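3. Materials and Procedure

3.1 Choice of items

The study looks at how people arrange a mixed group of small household goods when the container is too shallow to hide anything and too small to give every item its own space. Most earlier work on domestic packing used boxes with lids, drawers or suitcases, where the person packing can close the container and stop looking at it. An open tray stays in view. It is also a common object in the homes we visited in the first phase of the project, where trays of this kind stood on counters, under sinks and beside the door, holding drinks, cleaning supplies, batteries and whatever else had come in with the shopping.

We built the item pool from the inventories collected in that first phase. Households in Prollimia listed everything they kept in open trays and low boxes, and the lists came to just over 3,000 entries before duplicates were merged. Drinks were by far the largest group. We kept that balance in the pool, so that each tray used in the sessions was mostly beverage containers with a smaller number of other household objects among them. Food that could spoil was left out, as were glass bottles and anything with an exposed blade.

Items were real retail products with their original labels. We considered plain containers without labels, which would have been easier to match for size, but dropped the idea after a short pilot. Pilot participants handled the plain containers as if they were all the same thing and lined them up by height. With labels in place, the same people grouped by drink type, by brand or by who in the family would want it, and they turned labels toward themselves even when no one had asked them to. Labels in several languages were kept in the pool, in line with what the inventories showed.

Each item was measured at its widest point and at its full height with the cap on. We also recorded whether it could stand by itself, whether it rolled when laid down, and whether its neck was narrow enough to slide between two other items. This last property was added late. It had no place in the original coding scheme, and we return to it in Section 3.4.

3.2 Trays

All sessions used open cardboard trays with low walls, supplied flat by Kinnunen and folded by hand. The walls reach only a short way up the side of a typical drink bottle, so a standing bottle rises well above the rim and a lying one can rest across it. Cardboard was chosen over plastic for two reasons. It was the more common material in the household inventories, and it gives a little when an item is pushed against it, which lets people make small corrections that a rigid wall would not allow.

A tray was replaced when a corner had softened or a wall no longer stood straight. Softened walls lean outward and add to the usable floor area, and in the pilot a worn tray took one more small bottle than a new one. We used 136 trays over the full set of sessions. Brown trays with no printing on the inside were used throughout.

The trays were not divided. Jondberg, the earlier project from which we took our coding scheme, used card inserts to make cells of equal size and then scored whether each cell was filled. That approach gives clean numbers but settles the most interesting question in advance, namely where a person decides that one group of things ends and another begins. Without inserts the borders between groups are made from the items themselves. A tall bottle is often used for this purpose, and a row of small things pushed up against it will usually stay together until the tray is emptied.

3.3 Task

Each session had two parts. In the packing part, the participant was given the items in no particular order and asked to put them all in the tray. In the unpacking part, which followed after a break, a packed tray was set on one side of a table, and the participant moved its contents one at a time to the open surface beside it. Target areas on the tabletop were marked with thin lines drawn directly on the wood. We preferred a drawn outline to a mat or a sheet of paper, as a mat has an edge that can be felt and several pilot participants used it to stop a rolling bottle.

Participants were told that the tray should be ready to be carried to another room. They were not told to make it neat. The word "neat" was removed from the instructions after the pilot, when it led people to spend most of their time turning labels. They could start over as often as they wished, and there was no time limit, though few took longer than the length of time we had set aside.

The tray used in the unpacking part was never the one the participant had packed. It was prepared by a member of the team following a written layout, with some items standing and others lying down or leaning. We did this to separate two kinds of knowledge. Someone who unpacks a tray of their own remembers what is underneath and at the back. Someone faced with another person's tray has to work from what shows over the rim, and the first few moves are often a way of finding out what is there.

3.4 Coding

Sessions were coded from video with Clustier, a tool written for the earlier project and adapted here for open containers. The unit of coding was the placement, defined as the moment an item was let go and stayed where it was for at least 2 seconds. An item that was put down, adjusted and let go again counted once. The packing and unpacking parts together gave some 4,000 placements after sessions with missing video were removed.

For each placement the coder recorded the item, its posture and its neighbors. Posture took one of three values in the original scheme: standing, lying or stacked. The third value turned out to be nearly empty in our data, as drink bottles do not stack and few participants tried. In its place we found a great many items that were neither standing nor lying. They leaned on a neighbor, or on the wall of the tray, with the base low and the neck raised, or the other way around. We therefore added a fourth value, tilted, and recoded the first sessions from the beginning.

Figure 2 shows a tray beside a marked tabletop, with the two most common bottle postures next to each other. The bottle with the black cap and the white label reading ALIEN is standing upright a little to the left of the tray's center. The clear water bottle to its right is tilted, with its neck pointing up and to the left, and was coded as such.

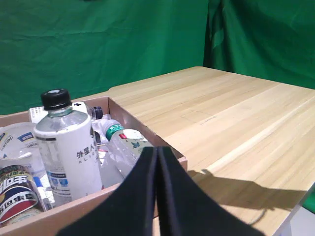 Tilted items raised a practical question about neighbors. A standing bottle touches the things immediately around its base and nothing else. A tilted bottle may touch one item near the base, pass over a second and rest on a third, and it is not obvious which of these should count. We settled on contact as the rule. If two items touched at any height they were neighbors, and if one passed over another without touching they were not. Where contact could not be judged from the video, the coder marked the pair as uncertain and it was left out of the neighbor counts, though both items were kept in the posture counts.

The position of an item was recorded by the part of the tray its base occupied. For lying and tilted bottles we used the bottom of the bottle and not its middle. This matters most near the walls, where a tilted bottle can have its base well inside the tray while the cap hangs over the rim. Coders also noted any item that extended past the rim, a detail participants themselves cared about a good deal. Several of them moved a bottle only to bring its cap back inside the wall, and then had to shift everything around it.

For the unpacking part we recorded the order of removal and whether an item had to be held back while another was lifted out. Holding back was nearly always done with the free hand, flat against the side of a standing bottle. On the tabletop we coded posture again, together with whether the base was inside the drawn outline, on the line or outside it. Items on the line were treated as inside. Most participants stood their bottles up as they took them out, even when the bottle had been lying down in the tray and the table offered plenty of room for it to lie down again.

Two coders worked separately on every fifth session and then compared their records. Agreement was high for item and order, and lower for posture. Almost all posture disagreements concerned the border between lying and tilted – a bottle resting on a thin object such as a packet or a cable can look flat from one side and raised from another. After the first round of comparison we agreed that a bottle should be coded as lying if its whole length was below the rim of the tray, and as tilted if its neck or base rose above it. The rule is crude for very wide bottles, but these were few.

3.5 Exclusions

Sessions were excluded if a tray wall gave way during packing, if an item leaked, or if the participant took an item out of the tray to drink from it, which happened more than once in the afternoon sessions. Placements made while the participant was talking with a member of the team were kept. We had planned to remove them, but comparison with the rest of the same sessions showed no clear difference in posture or in the number of corrections, only a longer pause before each item was let go.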